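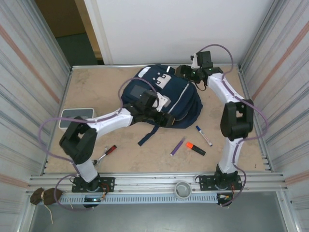 공유 작업장 미나바노의 안쪽 칸에서 조립 중인 양팔 작업대의 이름은 토크게이트다. 설계와 기구 조립은 니라 자카리아, 배선은 세뇨 사르퐁, 제어 소프트웨어는 판야 웡수완이 맡았다. 세 사람 모두 본업이 따로 있어 작업은 주로 저녁 7시 이후에 진행된다. 7월에 첫 프레임을 세웠고, 현재는 두 팔이 같은 물체에 동시에 접근하는 동작을 조정하는 단계다.

기본 구조는 단순하다. 작업면 앞쪽에 홈이 파인 넓은 알루미늄 레일을 가로로 놓고, 좌우에 검은색 타공 플레이트를 올려 팔을 하나씩 고정했다. 두 베이스의 중심 간격은 약 815mm다. 초기 도면에서는 이보다 좁았는데, 팔꿈치가 바깥으로 벌어지는 자세에서는 문제가 없었으나 두 그리퍼가 작업면 중앙에서 만날 때 전완 링크끼리 간섭했다. 자카리아는 플레이트를 레일 위에서 밀어 옮길 수 있게 한 것이 가장 시간을 아낀 결정이었다고 말한다. 용접 프레임이었다면 간격을 바꿀 때마다 구멍을 다시 뚫어야 했다.

단점도 있다. 레일 고정 볼트는 진동으로 풀린다. 사르퐁은 볼트 머리에 표시선을 긋고 매번 가동 전에 확인한다. 나사 고정제를 쓰면 간격 조정이 번거로워지므로 베이스 위치가 확정될 때까지는 이 방식을 유지할 계획이다.

배선은 두 번 다시 했다. 처음에는 케이블을 링크에 바짝 붙여 묶었는데, 손목을 끝까지 돌리면 커넥터에 장력이 걸렸다. 지금은 보라색 케이블이 그리퍼 위에서 한 번 휘고, 전완을 따라 내려오다가 팔꿈치 바깥쪽으로 여유를 두고 돈다. 여유 길이는 관절을 한계각까지 수동으로 돌린 다음 40mm를 더해 정했다. 너무 길면 반대편 팔에 걸리고, 짧으면 손목 원점 복귀에서 당겨진다. 두 베이스 사이의 하단 배선은 하늘색 슬롯 덕트를 따라 배치했다. 슬롯형을 고른 이유는 단순히 중간에서 선을 빼기 쉽기 때문이다.

시험 물체의 선정은 웡수완의 몫이다. 딱딱한 블록만으로 조정한 제어값은 천 소재 앞에서 거의 쓸모가 없었다. 배낭은 그중에서도 까다로운 편에 속한다. 주머니 부분은 부풀어 있고, 끈은 작업면 위에 제멋대로 놓이며, 한쪽을 누르면 다른 쪽이 들린다. 한 팔이 가방을 누르고 다른 팔이 가장자리를 잡는 동작에서 누르는 힘이 부족하면 가방 전체가 돌아간다. 힘이 과하면 천이 말려 들어가 손가락이 잡을 모서리가 사라진다. 마커 같은 작은 물체는 별도의 시험 항목이다. 굴러가는 물체에는 접근 각도가, 천에는 접촉 순서가 중요하다는 것이 그의 설명이다.

그리퍼 손가락은 소모품으로 취급한다. 형상을 바꿀 때는 끝의 경사와 안쪽 면의 폭부터 손댄다. 경사가 완만하면 얇은 물체 밑으로 들어가기 쉽지만 끝이 약해진다. 안쪽 면이 넓으면 평평한 물체를 잡을 때 안정적이고, 대신 손목 카메라의 시야 아래쪽을 더 많이 가린다. 현재 형상은 손가락이 화면 하단 양쪽 모서리에만 걸리도록 타협한 결과다. 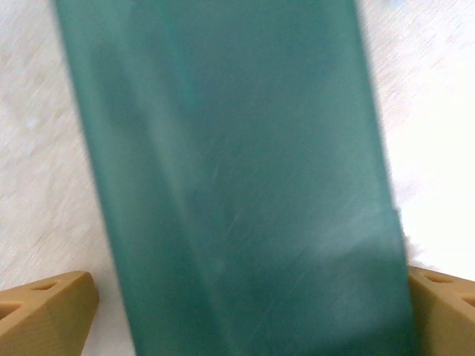 손목 카메라에서 남은 과제는 초점이다. 물체가 손가락 사이에 들어올 만큼 가까워지면 윤곽이 흐려지고, 모서리 검출 결과가 흔들린다. 웡수완은 렌즈를 바꾸는 대신 접근 구간을 나누었다. 먼 구간에서는 고정 카메라와 손목 카메라를 함께 쓰고, 마지막 구간에서는 손목 영상의 윤곽 정보에 가중치를 낮게 준다. 파지 여부는 영상보다 그리퍼의 모터 전류로 판정한다. 무광 표면과 밝은 바닥이 겹칠 때는 노출도 고정해 둔다. 자동 노출은 물체가 화면을 채우는 순간 바닥 쪽을 하얗게 날려 버리는 경향이 있다.

제어 기록은 시도마다 한 줄씩 남긴다. 지난 정비 전까지 쌓인 기록은 1231줄이며, 관절각과 전류, 판정 결과, 담당자의 짧은 메모가 들어 있다. 메모의 상당수는 케이블에 관한 것이다. 사르퐁은 이 메모를 근거로 오른팔 손목 아래의 가는 선을 다음 정비 때 옮기기로 했다. 현재 위치에서는 그리퍼를 아래로 숙일 때 물체와 닿을 여지가 있다.

도면 공개를 묻는 연락이 이미 몇 건 들어왔다. 자카리아는 레일 플레이트와 손가락 파일은 먼저 공개할 수 있으나 배선도는 아직 손볼 곳이 많다고 했다. 같은 작업장을 쓰는 콰쿠 오우수가 플레이트 도면을 받아 외팔 장치에 맞게 고치고 있고, 그 과정에서 볼트 구멍 간격의 오기 하나가 발견되어 수정본이 나왔다. 다음 작업은 비상 정지 회로를 좌우 팔에 공통으로 묶는 일이다. 지금은 각 팔의 전원을 따로 차단해야 하며, 사르퐁은 이 부분이 끝날 때까지 무인 가동을 허용하지 않고 있다.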